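The Gallery of Dropped Things

Grala Workshop — hand-held gripper trials
Text by Enikő Farkas
Posted Monday, February 23, 2026

We were supposed to put up a gallery of our successes. There is a folder for those, and it has a very nice icon. While it fills up, please enjoy the other folder, which needed a bigger drive.

Some background for those who wandered in from the Vukovia newsletter. We record people doing ordinary jobs with hand-held grippers, and a pair of arms named Ellero and Szekeres then try to learn the jobs from the recordings. The system works well enough when the grippers know where they are. For a stretch of this winter they did not, and they were extremely confident about it.

The captions come first for the pieces that are off the wall at the moment (the prints curled, the frames are on order, complain to me). One picture is up.

THE OFF-THE-WALL SECTION

No. 1. "Mug, Departing"
Ellero's first try with the new recordings. The arm moved beautifully to a point one hand's width left of the mug, closed on nothing, lifted the nothing, and set it down on the coaster with great care. The log scored this as a completed task. The mug was knocked off the table on the way home and is survived by its saucer.

No. 2. "Mug, Departing (Second Version)"
Same program, different mug. We thought the first mug might have been the problem.

No. 3. "The Emergency Stop, Seen From Far Away"
A serious one. When Szekeres swung wide on the towel-folding run, the stop button was on the far side of the bench, behind a chair with a coat on it. It took a long walk to reach. The arm was at low speed and touched only the towel, but I wrote it up as a near miss and I'd do it again. The button now hangs on a lanyard around the operator's neck. The coat has a hook. The chair has been spoken to.

No. 4. "Graph With a Cliff In It"
Printed from the position log. For 630 samples the left gripper strolls along over the bench as you'd expect. Between one sample and the next it relocates to somewhere beneath the parking lot, spends a moment there, and comes back. If your arm is told to follow that line, it will give it a sincere attempt. The speed limiter is the reason we still have a bench.

No. 5. "Still Life With Error Message"
The message reads POSE OK. I have asked for it to be framed separately.

No. 6. "The Cable That Everyone Blamed"
Replaced on a Tuesday, at some cost. The old one was fine. It has since been given a good home running the label printer, where it has never missed a day.

ON THE WALL NOW

No. 7. "Two Grippers, One Bottle of Water"
A recording session in the long room, at the black table with the shiny top. The other gripper carries its marker cube, the white one with the black and white pattern, and that cube is what position tracking depends on in our setup. Please admire the ceiling lights as well. They have a speaking part in the next section.

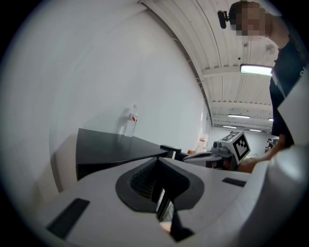
WHAT WENT WRONG, WITH FEWER JOKES

The fault had two halves, and each of them was harmless on its own, which made them a pain to find.

The first half was light. A marker pattern is only useful if the black parts look black. With a cube turned to just the wrong angle, overhead light washed out one face and the tracker lost it for a moment. That happens. The software is meant to shrug, mark the gap, and wait.

The second half was ours. Back in June somebody (me) had switched on an option that fills short gaps by guessing. It guesses from whatever it saw last, and if what it saw last was a smear of glare, it guesses with real imagination. Then it stamps the guess as good. Hence POSE OK, hence the parking lot, hence the mugs.

We went back through 3,000 recordings and pulled 1,778 of them. I'd like to say I took that number calmly. I took it outside and walked it around the building. Many of those can be rescued, as the raw video is fine and only the positions are garbage, but none of them goes near an arm until it has been processed again with the guessing turned off.

WHAT WE CHANGED

The gap filler is off, and the switch for it now asks you twice and wants your initials.

Any jump in position faster than a human arm can manage stops the import and prints the file name in red. We set the limit generously. One of our operators plays handball.

The marker faces are getting a matte finish. The test sheets looked good under the lamp on my desk, though the lamp on my desk was also happy with the old ones, so I'm waiting for the long room to have its say.

Every new batch gets replayed on an arm at crawling speed, with nothing on the table and everyone behind the tape, for 30 minutes before it's allowed to hold so much as a sponge. It's dull to watch. Bring a sandwich and eat it on your side of the tape.

STILL MISSING FROM THE COLLECTION

If you have the short clip of Szekeres folding the operator's manual, please send it over. I know it exists. I also know who has been using it as a screen saver.

Nos. 1 through 6 go back up when the frames arrive. No. 5 may go up sooner, over the coffee machine, where the mugs used to be.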